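Greywater and bucket reuse: what residents can do from August

The Draltcombe building water group has finished its review of non-potable reuse in the two residential blocks. The revised guidance below replaces the sheet issued last year. It applies to all units with a laundry connection, including those on the Feng Street side.
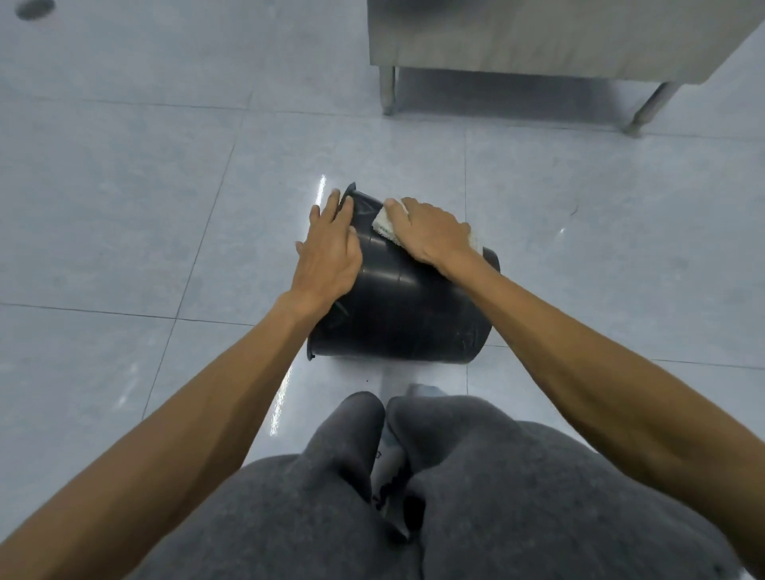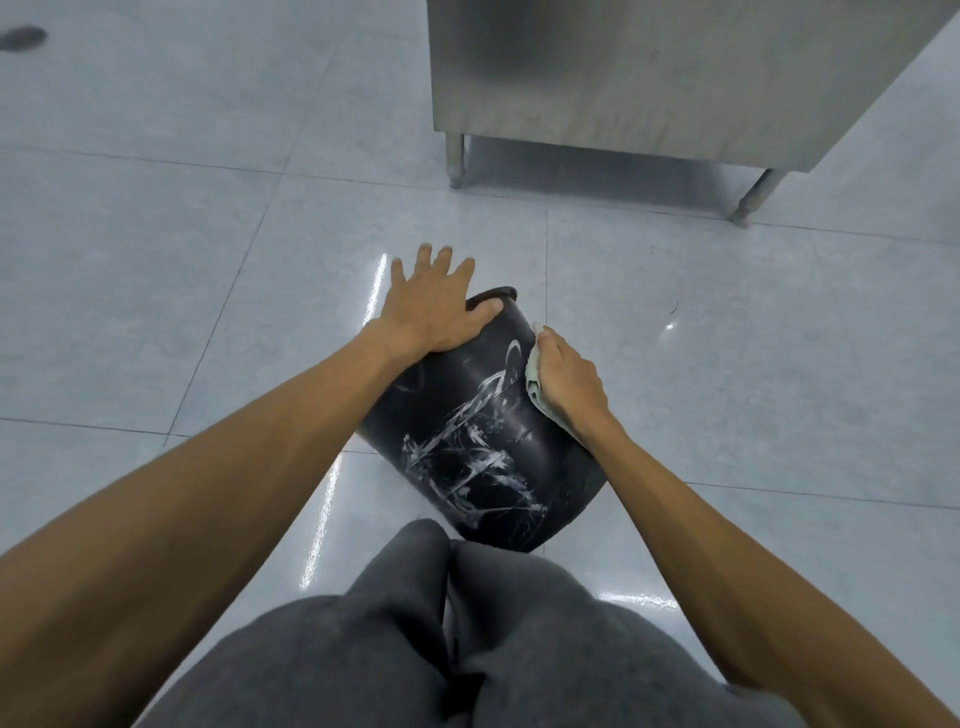
Wiping down a black bucket on a tiled floor.

Greywater in this guidance means water from showers, hand basins and washing machines. Kitchen sink and dishwasher water is excluded on account of its grease and food load. Water used to wash nappies or heavily soiled clothing is also excluded and must go to sewer.

Untreated greywater may be carried by bucket to ornamental garden beds. It must not be applied to vegetables, herbs or any fruit that touches the ground, and it must not be stored for more than 24 hours. Past that point bacterial numbers climb quickly and odour follows. Apply it to soil at the base of the plant, rotate between beds, and stop during rain.

Sheena Shearer logged shower warm-up losses in both blocks over the winter. Units at the far end of the hot water loop discarded the most, and the worst riser ran for 2 minutes before reaching a usable temperature. Warm-up water caught before anyone steps in is clean mains water and is not subject to the garden limits above, provided the container is clean. The balancing valves on that riser are due for adjustment, and the figures will be taken again afterwards.

Detergent choice matters more than volume. Powders with sodium fillers raise soil salinity and pH, and the clay in the rear beds is already marginal. Liviu Munteanu tested four samples there and recommends a low-sodium, low-phosphorus liquid. Fabric softener and bleach cycles should be diverted to sewer.

The permanent diversion valve proposed for the north laundry has been deferred. The Futach quotation came in at $714 for the valve and $537 for labour, with backflow testing extra. Torquil Baird has asked for a second price that includes the test. The 200 L rain tank beside the bike shed is unaffected and remains available for watering at any time — please close the tap fully, as the washer is worn.

Questions on plumbing go to Vaughan Bolger. Questions on soil or planting go to Amancay Palma, who also has printed copies of the detergent list.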